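About Velemora

Velemora started in 2 rooms behind a bakery in November, when Petronella Cele got tired of throwing out jumpers with one bad elbow. Thulani Mahlangu joined to do the books and now does mostly cuffs.

We mend, wash and re-home knitwear. Almost 2,000 pieces have come across the bench so far, a fair share of them grey, this being what people wear. Moths remain our most loyal supplier.

Every piece is sorted by colour and fibre, checked for pulls and folded flat. Please don't hang your woollies. We can tell.

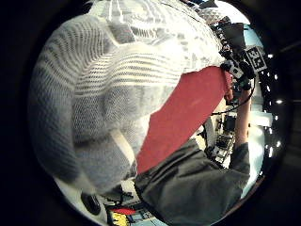
White open knit, a bit of red and a charcoal sleeve.

Repairs start at $70 for anything with cables. Drop-offs at the side door, bell's a bit temperamental.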